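Seasonal Menus at a Neighborhood Restaurant: A Case Study of Lefèvre
Culinary Management, Second-Year Project Report
Submitted in January

1. Purpose

Our group wanted to find out how a small restaurant changes its menu through the year without losing regular customers. We picked Lefèvre, a dinner restaurant in Burnilau with one dining room and a short menu. The owner and head chef is Colette Charpentier. She let us sit in on two planning meetings and read the old menus she keeps in a binder behind the bar.

2. Background

Lefèvre serves French country food with local produce. Most vegetables come from growers in the Vurkden valley, and the fish comes through a dealer called Irnero. The menu changes four times a year. Braised dishes stay on from fall until early spring, and the soup changes whenever the deliveries do. Dessert is the part that changes least. The chocolate tart has been on every menu in the binder.

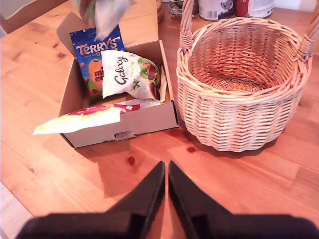 Figure 1. Packets of chocolate in a cardboard box, with a wicker basket on the same table.

3. Method

We copied the dish names and prices from the old menus into a spreadsheet and sorted them by season. We also left comment cards on the tables during dinner service and collected 74 of them. The cards asked what the guest ordered, whether they had eaten at Lefèvre before, and which dish they would miss if it were dropped. We had hoped for some 100 cards, but two of our evenings were slow because of snow. 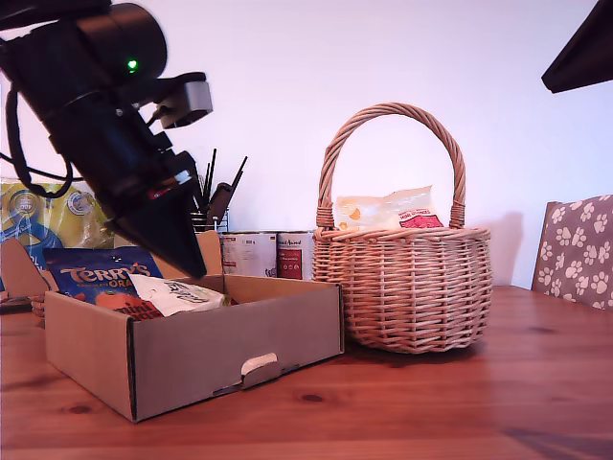
Figure 2. Open cardboard box on a wooden table.

4. Results

Regular guests named main courses more often than first-time guests did. The duck with turnips came up most, followed by the leek gratin. First-time guests mostly named desserts. Very few cards asked for more choices. Several asked for larger portions of the vegetable sides, which are priced separately.

The menus showed that prices on the braised dishes moved less than prices on the fish. We asked about this at the second meeting.

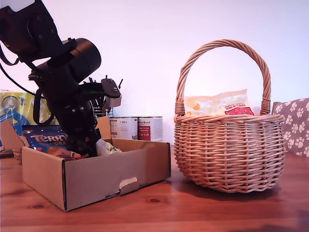 Colette Charpentier told us that she would sooner take a fish off the menu for a month than print a price her regulars would argue with, and that the braises pay for the weeks when fish is expensive.

5. Discussion

This matched what we saw in the binder. Fish dishes disappear and come back under slightly different names, usually with a cheaper garnish. The braises keep the same name and the same place on the page. We think a guest who comes once a month would notice a missing braise

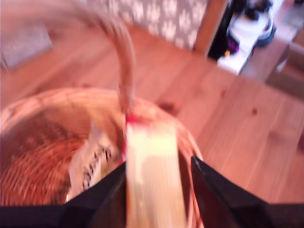 much sooner than a missing fish, and the comment cards point the same way. The weak spot in our study is that all the cards came from winter service. A summer round would show whether the cold dishes have the same kind of following.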